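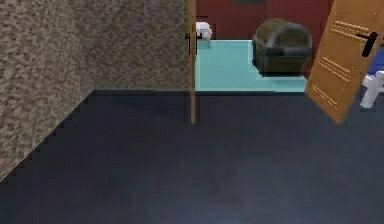

I've been meaning to write about annual planning for ages, so put the kettle on, because I suspect I'll ramble a bit. 1/10

Every year our firm did what most firms do. We took the senior people away for a couple of days, fed them well, and came home with a strategy document that was 300 pages by the time everyone's appendix had gone in. I wrote a good part of it and was quite proud of it! 2/10

Then in July I asked the branch managers at Lodach which parts they used. They were very kind (they always are), but the answer was the phone list at the back. 3/10
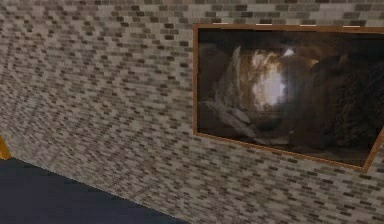
Sinora Lallana

So we tried something smaller. Each team got one page and had to write down what they were going to stop doing before they could add anything new. You would not believe the groaning over that first bit – mine included, I'll admit. 4/10

The stopping list was where the good conversations were. Our Hou office had been sending head office a weekly report for years, and head office had been filing it very neatly, and neither side wanted to hurt the other's feelings by bringing it up. 5/10

I should say the one-pagers were a mess to begin with. People used tiny fonts, or stapled a second page on the back and hoped I'd be too polite to mention it. We let it go for the first round and had a friendly word before the second. 6/10

We also swapped the big yearly review for a shorter one every quarter, around two hours, with the pages up on the wall and a pen for anyone who wanted to change something. The finance folks found this hard, and I do understand. Their budget still runs on the old calendar and we haven't sorted that out. 7/10

A few of you have asked whether the board minded. They did, a little. They liked having something heavy to hold! We still give them a longer paper in the spring, with the forecasts and the risk section, and I think that's fair enough. 8/10

If you're tempted to try it, start with a team that's already a bit fed up with the old way, and leave your keenest planners until later. I did it in the other order and spent a whole winter apologising to people I'm very fond of. 9/10

Happy to share our blank page with anyone who'd like it, just send me a message. It's only a few headings and a lot of white space, and the "stop doing" box is at the top. 10/10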